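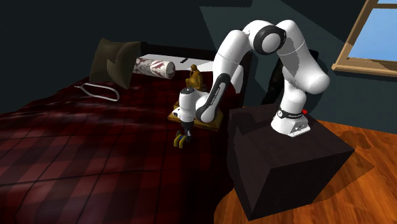

The town of Ostedmont has 28 protected houses, and if you believe the restoration plan, all of them will be saved by June. I have my doubts. The plan, drawn up by the consulting firm Grakeo, runs long on promises about "living heritage" and short on who will fix the roofs. Its pages on interiors treat an old house as a matter of decor, as if dark teal-gray walls, a reddish wood floor and a red plaid bedspread were enough to make a bedroom historic. Paint is cheap. Lime plaster and the people who can put it on are the expensive part.

Lieven Boersma, a mason, has worked on 11 of the houses. He told me he was never asked for an estimate. "They measured the facades and went home," he said. The drains behind those facades still empty into the old ditch, and two cellars on the north side flooded last winter.

Arnout Cuypers, who speaks for Grakeo, says the drainage study will come in a second phase. He could not say who would pay for it. Residents were given a month to comment on the first phase, and the town hall has yet to publish what they wrote.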